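Gimiaについて

Gimia(ジミア)は、乾物と瓶詰め、花と野菜の種、それから台所まわりのこまごました道具を扱っている小さな会社です。このページを開いてくださってありがとうございます。お店でお客さまとお話ししていると、つい長くなってしまうのが私たちの悪い癖で、ここもやはり長くなってしまいました。お茶でも淹れて、気になるところだけ拾い読みしていただければうれしいです。
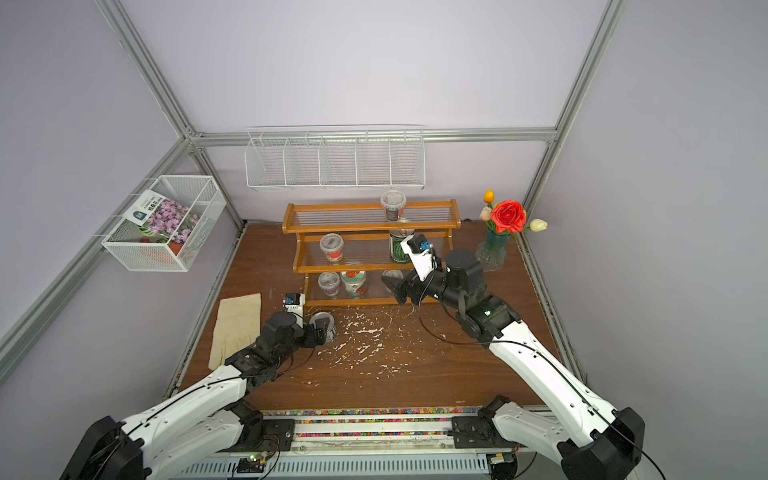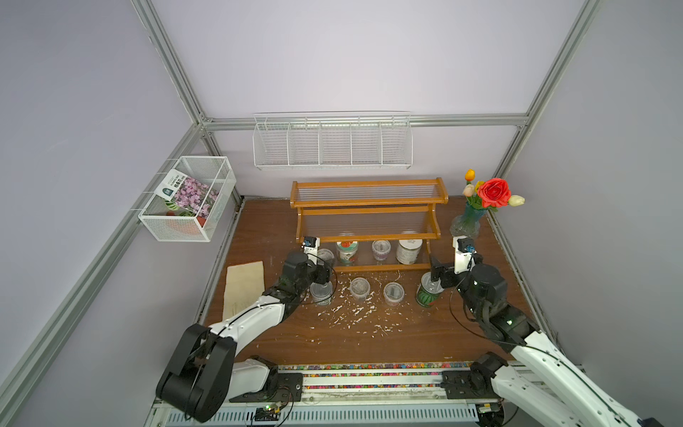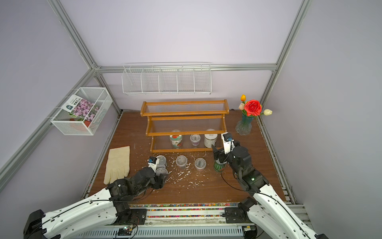
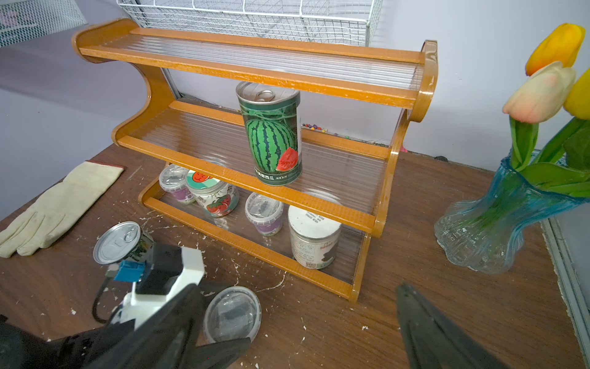
小さな木の棚。2枚目と3枚目では、壁のかごに花の種の袋が入っています。

はじまりのこと

Gimiaは、Lostportという通りの奥にある、もとは傘の修理屋さんだった建物で始まりました。間口がせまくて奥に長く、昼でも電灯をつけないと値札が読めないような店です。通りの入口からは看板も見えませんでしたから、最初の1月は、本当に静かでした。ストーブのそばで豆を選り分けながら、きょうはどなたか来てくださるかしら、と戸口ばかり見ていたのを覚えています。

そのころ置いていたのは、豆と干し椎茸、昆布、切り干し大根、麩、それに近くの農家さんから分けていただいた花の種くらいのものでした。乾物屋に花の種、というのは妙な取り合わせに思われるかもしれません(今でもよく聞かれます!)。創業のときの仲間のひとりが種苗の卸に長く勤めていたことと、棚の端が少し余っていたこと、理由といえばそれだけなのですけれど、並べてみると思いのほか仲がよかったのです。小豆を買いに来た方が朝顔の袋を裏返して読んでいらしたり、苗の相談に見えた方が帰りがけにだしの取り方を尋ねてくださったり。両方ともそのうち当店の柱になってしまいました。

社名の由来もときどきご質問をいただきます。ジミアという音は、「地味だけれど味がある」という、当時の私たちの合言葉のような冗談から生まれました。看板屋さんに電話で伝えたところローマ字で仕上がってきて、それがなかなか気に入ったので、以来そのままにしています。

いまの店

現在は2店舗を営んでおります。Lostportの本店は乾物と瓶詰めが中心で、奥の土間で豆や雑穀の量り売りをしています。量り売りは、瓶や袋をお持ちいただいても結構ですし、手ぶらでいらしても紙袋をご用意しています。少しだけ、というご注文を遠慮なさる方が多いのですが、どうぞお気になさらないでください。ひと握りの金時豆だけをお求めになる常連さんもいらして、翌週には煮え具合を教えてくださいます。

もう一軒のStutier(スタティエ)は、種と園芸の小物、それに道具の店です。こちらは南向きで明るく、本店から来ると目がしばしばします。店先に見本の鉢を並べていますので、袋の写真だけでは背丈や葉の感じがわからない、という方はぜひ一度のぞいてみてください。夏の盛りは水やりに追われて店の者がたいてい外に出ていますから、入口の呼び鈴を鳴らしていただければすぐに戻ります。

取り扱いの品は、両店を合わせて525品目になりました。これだけあると、棚卸しはなかなかの大仕事です。昔から扱っているのにほとんど動かない品もありまして、たとえば干した菊の花びらなどは年に何袋も出ないのですが、毎年かならず求めてくださるお客さまがいらっしゃるので、なくすわけにはまいりません。

品物の選び方

新しい品をお取り扱いするときは、店の者が自宅に持ち帰って、ふだんの食卓で使ってみることにしています。試食会のようなあらたまった場で食べるとたいてい何でもおいしく感じてしまうもので、それよりは、疲れて帰った夜に手が伸びるかどうかを見たいと思っています。反応がよくても作り手さんのところでまとまった量が難しければ、その分だけを、あるときに並べます。ですから店頭には「ただいまお休み中」の札がよく下がっています。ご不便をおかけしますが、札の裏に次の入荷の見込みを鉛筆で書いておりますので、めくってご覧ください。

種については、袋の裏の説明をできるだけそのまま信じられるものを選んでいます。まきどきの幅が広すぎるものや、土の条件が何も書かれていないものは、仕入れの前にこちらで一度育ててみます。うまく芽が出なかった年は、出なかったと売り場に書きます。このあたりは海からの風が強く、図鑑どおりに育たない花も多いのです。金魚草は驚くほど元気ですが、スイートピーには毎年泣かされています。

瓶詰めと缶詰は、開けたあとの使い道まで一緒にお話しできるものを置くようにしています。珍しさに惹かれて買ったのに、ふた匙使ったきり冷蔵庫の奥で眠らせてしまった、という経験は私たちにも山ほどありまして……。レジの横に使い切りの献立を書いた紙を置いていますので、どうぞご自由にお持ちください。手書きの字が読みにくいとのお声をいただき、いくらか大きく書くようにいたしました。

棚のこと

小さな棚のご相談も、いつのまにか増えました。もともとは売り場のために木工所へお願いして作ってもらっていたもので、それを見たお客さまから「あれはいくらですか」とお尋ねいただいたのがきっかけです。台所の隅に調味料を並べる方、窓辺で鉢を育てる方、切手の箱や毛糸を載せている方もいらっしゃいます。置き場所の幅と奥行きを測って、メモをお持ちくださるとお話が早く進みます。コンセントの位置もお忘れなく。ここを測り忘れて、もう一度おうちに帰られた方が何人もいらっしゃいます。

棚の組み方としては、重いものを下、よく使うものを手の届く段、とお伝えしています。当たり前のようですが、豆の大瓶を上の段に載せたくなる気持ちはとてもよくわかるのです。並べるときれいですものね。それでも地震のことを考えると、やはり下にしていただくほうが安心です。種の袋は湿気を嫌いますから、流し台のそばを避けて、風の通るところへ。封を切った袋は口を折り、乾燥剤と一緒に缶にしまってください。

通信「Ferri」

季節ごとに「Ferri(フェリ)」という小さな通信を出しています。店頭でお配りしているほか、お買い物の荷物にも同封しています。豆の煮方、その季節にまける種、作り手さんを訪ねた日の話、それから店の者の失敗談などを載せていて、どうやら失敗談がいちばん読まれているようです。梅を漬けるときに塩の量を間違えた号は、あとから何通もお便りをいただきました。同じ間違いをなさった方がこんなにいらっしゃるとは思わず、たいへん心強かったです。

お便りはいつでも歓迎しております。掲載するときは事前にお伺いしますので、安心してお寄せください。絵を添えてくださる方も多く、Stutierの壁に順番に貼らせていただいています。

教室と集まり

Stutierの2階では、小さな教室を開いています。内容は季節によって変わり、冬は味噌の仕込みと豆料理、春は種まきと寄せ植え、夏は保存食、秋は球根の植えつけと乾物の戻し方を取り上げています。はじめての方が大半ですから、道具も前掛けもこちらでご用意いたします。爪の間に土が入るのだけは、どうにも避けられません。気になる方は手袋をお持ちください。

お子さま連れでのご参加もどうぞ。途中で飽きてしまったお子さんには、豆の選り分けをお願いすることがあるのですが、これが大人よりもずっと上手で、いつも助けられています。

階段が急で手すりが片側にしかありません。上り下りにご不安のある方は、お申し込みのときにひと言お知らせくださいましたら、1階の売り場の一角に席をお作りします。

お届けと包装について

遠方の方には宅配便でお送りしています。箱は仕入れのときの空き箱を使い回しておりますので、みかんの絵の箱で豆が届くこともございます。贈り物の場合は無地の箱に詰めますから、ご注文の際にお申しつけください。緩衝材は紙だけを使い、瓶はひとつずつ巻いてお入れします。万が一割れていたときには、中身に触れず、そのままご連絡をお願いいたします。

これからのこと

本店の奥にもうひと間、長いあいだ物置になっている部屋があります。ここを片づけて、買ったものをその場で少し食べていただける場所にできないかと、もう何年も話しています。話しているうちに物置の荷物がまた増えて、先日もとうとう餅つきの臼がひとつ加わりました。気長にお待ちいただけましたら幸いです。

種のほうでは、この土地で採った種を少しずつ袋詰めにする準備を進めています。今年は千日紅とマリーゴールドで試していて、うまく乾けば次の1月にはStutierの棚に並べられる見込みです。袋の絵がまだ決まっておらず、店のなかでも意見が割れています。

お店にいらっしゃる方へ

Lostportの本店には駐車場がございません。自転車は軒下に2台まで停められます。Stutierは店の裏手に車を停めていただけますが、道幅がせまいので、大きなお車の方はゆっくりお入りください。両店とも営業時間は季節で少し変わりますため、遠くからお越しの場合は、お出かけ前に「お知らせ」のページをご確認くださいませ。雨の日は比較的すいていて、ゆっくりご相談いただけます。

このページの最終更新:2024年7月12日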